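Slow hands teach better

Posted by Angus Rewi

For two years I have taught kitchen tasks to robot arms, first by pushing the arm with my own hands, later by remote control from a desk. In our small group at Paltia the common wish is always for more. When we had 200 recordings of a task, somebody wanted 2000. I think this wish is a mistake, and I want to say why. 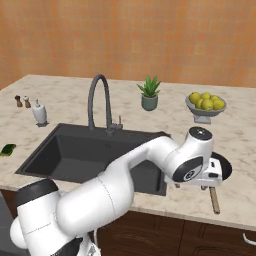
A person who shows a task is also showing his habits. In February I looked through 106 of my own recordings, and I was ashamed of many. I hurried. I took the short way and corrected at the end, with small nervous movements which the robot later copied very faithfully. A simulated kitchen makes this temptation stronger, for no real thing can break there. Take a frying pan whose handle reaches out past the front edge of the counter. In my mother's kitchen I would bring it in before doing anything else. On a screen I am tempted to leave it, and then I have taught a bad manner together with the good one.

My colleagues answer that quantity will wash out such faults. Perhaps it is so when 20 different people are teaching, each with his own faults. But when it is one tired man on a Friday, the same fault is only repeated — and the robot takes it for the rule.

So I would ask for fewer demonstrations, done slowly, by someone who really cooks. I would also let the teacher throw away his bad attempts without explaining himself to anybody. At present our system keeps everything.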